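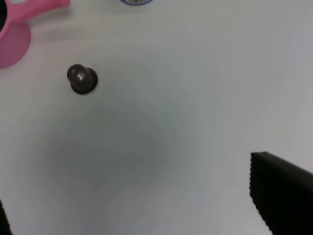

Pink plastic piece and small brown item on the white table.

Minutes, kitchen group, Wadville, 29 June 2022
Present: Shiyu Xu (chair), Tsehay Nigatu (minutes).

1. Table. We agreed that the white table stays near the Liang shelf until July.

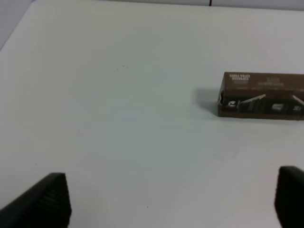
2. Coffee. Tsehay reported that we used over 300 capsules this quarter. The budget is 526 for the year, so we must be careful. Shiyu prefers the brown box marked Espresso Extra Forte - Tsehay finds it too strong and asks for 2 milder boxes from Ornico.

3. Cloths. Cloths should be rolled and kept closed with an elastic band,

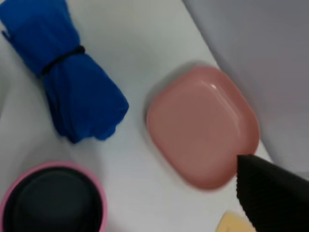
and the clean ones go in the Jesby drawer. Shiyu will buy nine new cloths.

Meeting closed at 4:15 p.m.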